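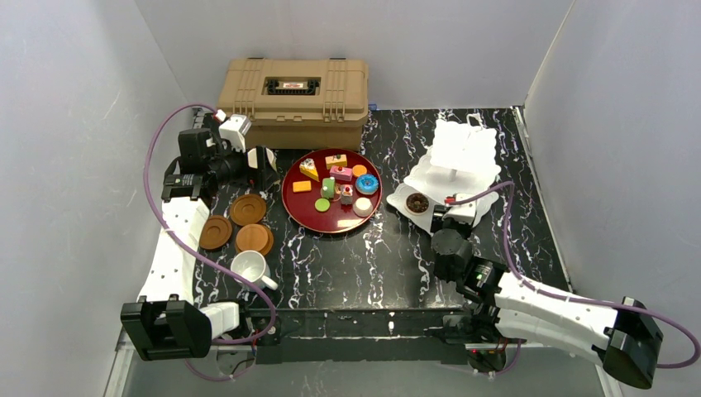 ## graremcombe-dessert-bimanual

Teleoperated demonstrations of two arms moving toy desserts between a red plate and a white tiered stand. The pastries are toys, a fact we now put in the second sentence after some early correspondence.

**Status:** usable, mildly sticky in places (the code, that is)

### Contents

- 2000 episodes, all driven by a person on a leader pair
- joint positions and gripper opening for both arms, logged at 30 Hz
- video from the wrist cameras and one fixed camera
- one text instruction per episode, such as `put the chocolate donut on the lower tray`

### Collection

Operators worked in shifts of 40 minutes, after which everyone's donuts started landing on the wrong tier. Toys were reshuffled by hand between episodes. The coasters, mug and toolbox are distractors. Policies trained on the Billbridge split have still shown a deep interest in the mug.

### Splits

| split | use |
|---|---|
| `wakance` | training |
| `billbridge` | training, messier layouts |
| `helmy` | held out, please leave it that way |

### Known problems

- 17 episodes in `wakance` have left and right wrist video swapped. They are listed in `swapped.txt` -- fix pending since December.
- The plate is glossy and throws reflections. Color-based masks will suffer.
- Failed grasps are kept and marked `success: false`. One operator's retries are very patient and very long.
- Gripper opening is in raw motor units. Sorry.

### Loading

```
python load.py --split wakance --skip-swapped
```

Drop the last flag if you enjoy debugging.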